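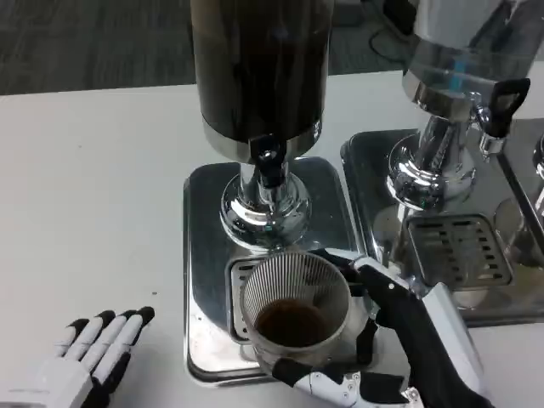 Stainless steel beverage dispensers on a white tabletop.

By Kevin Condori
April

Descaling and Cleaning a Beverage Dispenser

Drain the container and let it cool. Mix 200 ml of white vinegar with 500 ml of warm water, pour it in, and run a cupful through the spigot so the valve fills too. Leave for half an hour. Heavy scale needs a second round.

Unscrew the spigot by hand – pliers will mark the finish. Coffee oil collects behind the seat washer and turns rancid. Scrub the bore with a narrow bottle brush and dish soap. Replace the washer if it has gone stiff or flat on one side.

Rinse three times. Wipe polished parts with a soft cloth, along the grain where there is one. Keep bleach and steel wool away from stainless; both lead to pitting or rust spots.

Store with the lid off and the spigot open.

Contact | © Renier Home Notes | Back to top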